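# Random grasp points or suggested ones for self-supervised picking?

**Brigitta Zwahlen**

I am trying to repeat a result from a workshop paper by the group at Kustcombe, and I cannot get near it. I would be thankful if somebody who knows this type of experiment could look at my numbers.

The method in short. The arm picks from a bin of mixed things. A network receives a depth picture of the bin and gives a score for each place and each angle of the gripper. Every attempt is labelled by the robot itself, as success or failure, and the network is trained again each night. The paper says that starting from completely random grasps is enough, and that after the first few nights the success rate climbs without any human help.

My set-up is almost the same as theirs. I use the Nilletti code for the scoring network, with no change except the size of the input. I have now 2880 attempts and the curve is flat. Nearly all labels are failures. In the random phase I choose a point anywhere on the bin floor, at a random angle, and go down until the force limit is reached.

My questions are these. Is it normal that the curve stays flat for so long? And is it still "self-supervised" if I help the robot to choose better points at the beginning – or would a reviewer say that I have changed the method?

---

**kendix_lab**

Get more data. Ours was flat also and then it was not. What gripper do you have?

---

**Rosser**

I worked two years on a very similar project, so I will try to answer in the right order.

First, the flat curve. I do not think the number of attempts is the problem. The problem is the share of positive labels. If you choose points over the whole floor, most of them hit nothing, and the network very quickly learns to say "failure" everywhere. With such labels this is even a good answer, and the loss looks fine. Please print the mean predicted score for each night. If it goes down towards zero, you have this case.

What helped us was a small change in the sampling. We take the depth picture, subtract the depth picture of the same bin with nothing in it, and choose the random point only where there is a difference. The angle stays random. This knows nothing about what the objects are or how to hold them, so I would call it self-supervised without a bad feeling. You only have to write it in the paper, in one clear sentence. I suspect the Kustcombe people did something of this kind and did not find it worth mentioning.

Second, look where your objects are. They move to one side during the day, and then your random points are wasted even more.

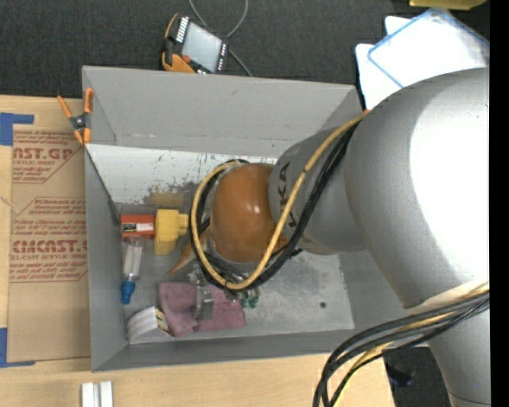 We measured this drift in February. When everything was pushed to one wall, the share of positive labels in the random phase fell to less than half. After that we gave the robot a simple rule: after every 5 failures in a row, it makes one slow sweep with the closed gripper from the fuller side to the emptier side. The sweep is not used as a training example. Be careful with cloth, because it can wrap around the fingers, and then the next attempts are labelled "success" when the gripper is only holding the same cloth as before. We compare the finger width before and after lifting, and also look at the depth difference. Both must agree, otherwise the attempt is thrown away.

Third, balance the batches. We used 3 failures for each success. I have no theory for this number, it was the best of the few that we tried.

I would not change the network before you have done these things.

---

**Brigitta Zwahlen**

Thank you very much, Rosser. I printed the mean score and it is as you say, it falls every night and is now close to zero. I have put in the depth difference for the sampling and I started again from the beginning, without the old data.

To kendix_lab: a parallel gripper with two fingers, electric.

One thing is still not clear for me. When I take out the old failures, should I keep a part of them as examples of "bare floor"? The network must also learn that the floor is not a good place, I think.

---

**Rosser**

Yes, keep a small part, and mix them only into the failure side of the batch. Choose them from different days, so that the light and the marks on the floor are not always the same. If your scores near the walls become too high later, add some failures from there also.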